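Giving an Old Desktop a Fall Cleaning
Posted Oct 25, 2018, in Workshop Tips

Every fall, when I bring the tomato cages in and admit to myself that the workshop is going to be my indoor hobby until spring, I pull the old desktop out from under the bench and give it a proper going-over. It lives a hard life out there with the sawdust, poor thing, and it has never once complained, so an afternoon of attention seems fair. If you have an older tower sitting in a den or a garage, you can do the very same thing with tools you probably own already.

Start by shutting it down, pulling the power cord out of the back, and holding the power button in for a few seconds. Then unplug everything else — take a picture of the back with your phone first, or you'll be guessing at the speaker jacks later on. Lay the case on its side on a sturdy table, at a height where you don't have to stoop. I used to do this on the floor, and my knees still bring it up.

Touch bare metal on the case before you reach in, and again whenever you come back from getting coffee. My neighbor Adebayo Ibrahim swears by a wrist strap, and he's right, they're cheap and they work, so wear one if you've got one.

For the screws you want a Phillips driver that really fits, with a long thin shaft so your hand isn't blocking your own view down there by the processor. A tip that's too small will chew up the head before you know it. Go slowly, and loosen each one a little at a time.

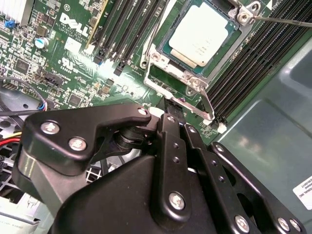 I keep a muffin tin on the bench for the screws, one cup for each part of the job, with a scrap of masking tape to say which is which. An egg carton does just as well! What you don't want is one big heap in a saucer, because case screws and drive screws look like twins until you try to put the wrong one in.

Now for the dust. Canned air is fine, in short bursts, with the can held upright, and if there's a fan in the way, hold the blades still with a finger while you blow. A soft, dry paintbrush is lovely for the corners (a new one, please, and keep it for this job only). Work from the top of the case down so you aren't dusting the same spot twice, and leave the power supply closed up. Just blow out its vents from the outside and let that be enough.
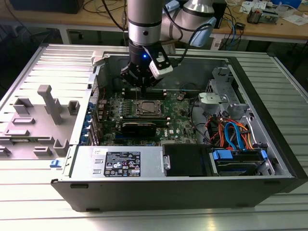

The tower on its side with the cover off. Mind the orange and red power cables and the blue data cables near the drive cage.

If a cable has to come loose, pull on the plug and never on the wires, and put a little flag of tape on it saying where it goes. The small coin-cell battery on the board keeps the clock and settings. If your computer has started waking up with the wrong date, a new one may be all it needs, but check the number stamped on the old one before you go to the store.

Then there's the thermal paste, the gray goo between the processor and its cooler. Any time the cooler comes off, the old paste has to be wiped away and fresh put on.

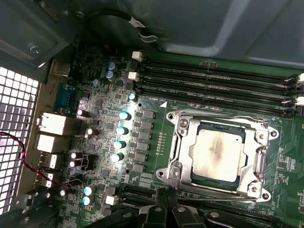 Dampen a lint-free cloth or a coffee filter with rubbing alcohol, the strongest the drugstore carries, and wipe gently toward the middle of the metal lid so you don't push the mess over the edges. Leave the processor clamped in its socket while you do it. It usually takes me a few cloths, and I clean the bottom of the cooler the same way. Let it all dry, put a dab of new paste in the center, about the size of a pea, and set the cooler straight down. Tighten its screws in a crisscross, a couple of turns each.

Before the cover goes back on, look over every plug you touched and shine a flashlight around for stray screws. Then hook up the power, the monitor and the keyboard, and make sure the fans spin before you push the whole thing back under the bench. Mine goes up on two short pieces of scrap pine now, which keeps it clear of the worst of the sawdust.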